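From: Obsa Ambaye
To: jalville-walls list
Subject: Re: [walls] scaling up a sketch without a projector

Lena Grabowska wrote on Tuesday:

> Hi all, I joined a few weeks ago and have been reading the old posts
> with great pleasure. I've been asked to paint the side wall of the
> Chidiac bakery and the sketch they like is the size of a postcard. I
> don't own a projector, and the alley has a streetlight that never goes
> off, so I don't think one would help much. Somebody mentioned gridding
> in an old thread but it seemed everyone already knew how to do it.
> Could one of you walk me through it? Do I put the lines on the wall,
> or on paper first? My wall is rough brick up to my waist and smooth
> plaster above that. Also I am scared of the lettering.
>
> Lena

Lena, welcome! I love this question and I've been waiting for an excuse to write about grids, so get yourself some coffee. I have done it with a projector, with a grid, with pounced paper, and once completely by eye (the Ferklow underpass, where the heron has one leg noticeably longer than the other and I have to walk past it every time I go to the dentist). The grid is still my favorite, and I'd pick it for your wall even if you had the darkest alley in the state.

The idea is very old and very simple. You draw squares over the small sketch, you make the same number of larger squares on the big surface, and then you copy what's inside each square, one at a time. When you're looking at a single square you stop seeing "a loaf of bread" and start seeing a curve that comes in near the top left corner and leaves halfway down the right side. You can copy that. Anybody can copy that! I've had eight-year-olds do it on a school wall and the whale came out looking like a whale.

Paper or wall first? For you I'd do both, and paper first. Brown kraft paper on a roll is cheap and tough and you can lean on it all day. Roll it out on the biggest table you can borrow, tape down the corners, and lay out your squares with blue painter's tape. I know most people use a pencil and a yardstick for this, and pencil is more exact, but tape you can see from across the room and when you get a line wrong you peel it up and lay it again.
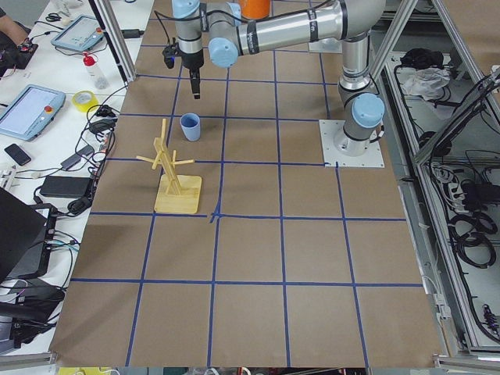

Brown paper taped into squares, with a light blue cup and a wooden mug tree on it.

Now the math, which scared me for years and shouldn't have. Measure the sketch. Measure the wall. Divide the long side of one by the long side of the other and that's your scale. If the shapes don't match (they never match) decide right then whether you're going to crop the sketch or leave a border on the wall, and please don't stretch it. Stretched faces look ill. Once you have your scale, choose a square size for the sketch that lands on an easy number on the wall. Mine is nearly always 2 feet on the wall, because that's as wide as I can comfortably reach from a ladder without leaning out. For a face or hands, split those squares again into quarters and leave the rest of the grid alone. There's no law saying every square has to be the same size, as long as the sketch and the wall agree.

Label everything. Letters along the top, numbers down the side, on the sketch AND on the paper AND on the wall. I skipped this exactly once and painted an entire window one row too low.

Draw your grid on a photocopy of the sketch, or on a sheet of clear acetate laid over it. I say this with feeling. The original of my library mural has ballpoint lines across it forever, and Noboru Honda still brings it up whenever somebody mentions acetate. (Hello, Noboru.)

About how careful to be. Your first two lines matter a lot and the others matter less. Find the true center, drop one straight vertical through it, snap one level horizontal across it, and check that corner with the 3-4-5 trick: three feet along one line, four along the other, and the tape measure between those two marks should read five. If it does, everything you measure off those lines will behave. If it doesn't, fix it now while it costs you a minute. Measure every new line from the center ones and never from its neighbor, otherwise each tiny error gets handed along to the next and by the end of the wall you're off by the width of your hand. 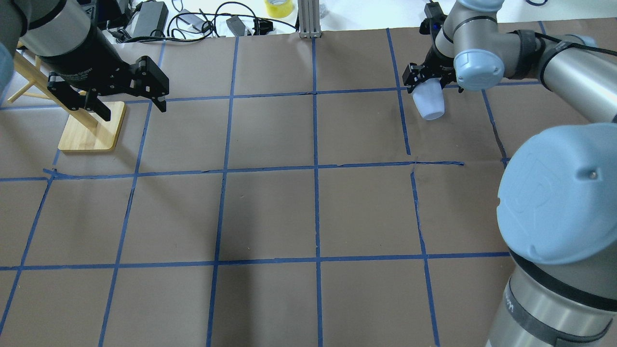 Having said all that, please don't lie awake over a line that's a little off in the middle of a big leafy area. A leaf doesn't mind. Bread doesn't mind either, lucky you. Straight things mind, so for window frames, shelves, horizons and your dreaded letters I go back and snap a separate line with the level and ignore the grid completely.

When you start drawing, start with crossings. Go through the sketch square by square and mark only where the drawing crosses a grid line: a little tick a third of the way down this side, another tick just past the middle of that one. Do the whole sheet that way before you draw any curves. It looks like nonsense for an hour, just ticks all over, and then you connect them and the picture simply arrives. It is my favorite moment in the entire job and I have done it enough times that I ought to be over it by now.

Use charcoal for this, vine charcoal if you can get it. It wipes off with a dry rag. Don't use a marker on the paper if you plan to pounce it, the ink can get picked up by the powder and then you have purple dots on your plaster. Indira Unnithan taught me to tape the charcoal to the end of a garden cane and draw standing up, with the paper pinned to a fence, and my curves got better that same day. You move from the shoulder and you can see what you're doing. 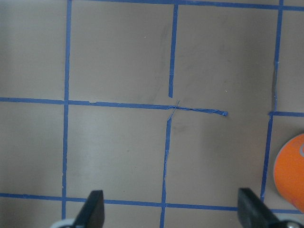 Blue tape squares on a tan surface, with a bit of orange at the right.

So, getting from paper to wall. On your smooth plaster you have a choice. You can pounce: run a spiked wheel along your charcoal lines so the paper has a row of tiny holes, tape the sheet up, and pat a sock full of powdered chalk over it. Peel the paper down and there's your drawing in dots. It's magic, and it's by far the best way to do lettering. You can get the letters perfect on the table, with good light and a chair, and walk away overnight and come back and fix the spacing (you will want to fix the spacing) and only then take them outdoors. I hope that takes some of the fear out of it! Space the letters by eye, too. Equal gaps measured with a ruler always look wrong next to an A or an O.

On the rough brick, pouncing is miserable. The powder hits the high spots and misses the joints and half of your dots land on the sidewalk. There I'd snap the grid right onto the brick with a chalk line and work from your ticks, and keep the shapes down there big and plain. Use blue or white chalk and stay away from red, which is meant to be permanent and takes that word seriously. The mortar joints will tempt you to use them as your horizontal lines. Check them with a level first! The courses on the Pevari building drop by the width of a brick from one end to the other, and Omar Yammine and I found that out after we had chalked half of it.

Where the brick meets the plaster, draw across the seam on purpose. Have a basket or a cloth or somebody's arm hang down over it. If everything in your design stops at that line, the wall will look like two walls.

Then go across the street. Do this before you open a single can. Stand where people will really stand, take a photo with your phone, shrink it down to postcard size on the screen and hold it next to the sketch. Your eye will go straight to whatever's off.

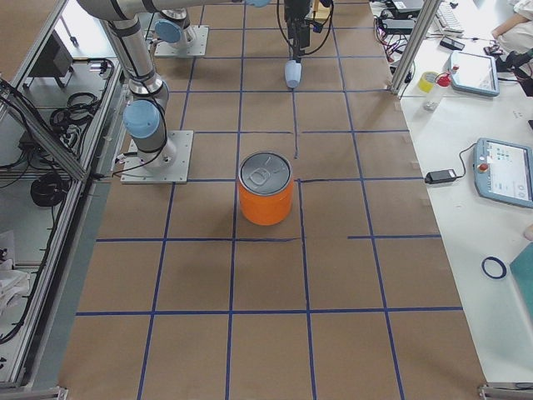
On quantities and cost, the Pevari wall came to 500 square feet, and I used far less paint than I feared and far more tape. The budget was 4000 dollars, and 80 of that went to paper and tape, which I thought was a bargain for never once having to paint over a finished figure. Buy the tape all in one go. And pull it off the paper at a low angle, slowly, folding it back over itself, or the kraft will come up with it in long furry strips.

Last thing and then I'll let other people talk. Lena, which way does the wall face? If it gets full afternoon sun, plan your chalk work for the morning. You can't see a white line on pale plaster in bright light, and you'll think you've lost your mind. I would also love to see the sketch if the bakery doesn't object. Scan it and send it to the list, and if you tell me the width of the wall I'll happily work out a grid for you. I like doing them.

Omar, do you still have the long level? I think Lena should borrow it before I do. I don't need it until December.

Obsa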